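Notebook, accommodation study: remote assessment of rental listings
March

Purpose of entry: to record the state of the listings comparison before the second round of viewings, and to set down the scoring changes agreed this week so that colleagues working from the shared sheet use the same version.

The Kament set now stands at 536 listings, all one- and two-bedroom flats offered for long let. Of these, 26 have been put aside as duplicates, chiefly the same flat advertised by two agents at different rents. Where the rents differed, the higher figure has been kept and the lower one noted in the remarks column. Colleagues should not delete duplicates outright. We lost several useful remarks that way in the first round.

Review text was gathered separately from the listing text, and the two were read by different people. The reader of the listing did not see the reviews until the listing score had been entered. This was kept to throughout except for the Quezada Court block, where the agent's page prints tenant comments directly under the floor plan and they could not be avoided. The Quezada scores are marked with a Q and should be left out of any average until they have been read again.

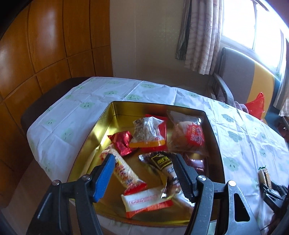
Snack tray on the table.

Findings so far. Listing scores and review scores agree poorly. The weakest agreement is on noise, which the listings hardly mention and which tenants mention more than any other matter. Agreement is better on storage and on parking, presumably as both can be checked at a first visit and a false claim is soon found out. Damp lies between the two. Several Cenia Road listings describe a flat as "freshly decorated", and in the same building former tenants complain of mould behind wardrobes. No conclusion should be drawn from one building, but the phrase has been added to the watch list.

Length of review was also examined. Any review under 50 words was given half weight in the first round. On rereading, this seems too severe. A short review naming a definite fault ("lift out for two months, no reply from office") is more use to us than a long one complaining of the manager's tone. The half weight is therefore withdrawn. Each review will be marked D (definite) or G (general), and only the D reviews will count towards the building score. General reviews remain in the sheet for reference.

The date of the review matters more than was allowed for. Grindolar House changed management part of the way through the period covered, and its reviews divide sharply at that point. Taken as one body they give a middling score which describes neither the old arrangement nor the new one. The sheet now has a column for management changes, to be filled in where known and left blank where not. Please do not enter "none" unless the agent has confirmed it. 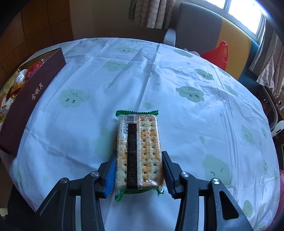 The photograph count was dropped as a measure. It had been supposed that a listing with many photographs would be the more reliable, and in the Kament set there is no sign of it. What may be worth recording is which rooms are missing. Bathrooms and the view from the main window are those most often left out. A simple yes or no for each of kitchen, bathroom, bedroom, window view and entrance is proposed, and a trial page has been set up at the back of the sheet.

Costs. Holding deposits remain a difficulty. Two agents ask for 1,000 before they will confirm a viewing date, returnable only if the landlord withdraws. The study will not pay deposits on these terms, and both agents' listings have been marked "paper only".

Outstanding:
Reread Quezada Court with the comments covered.
Mark all Cenia Road reviews D or G. About a third are done.
Ask the Grindolar office for the month in which management changed.
Settle whether furnished and unfurnished lets should share one score – the present sheet mixes them, and the kitchen column in particular is hard to read as a result.
Replace the old version of the scoring notes in the shared folder. Two copies are still in use.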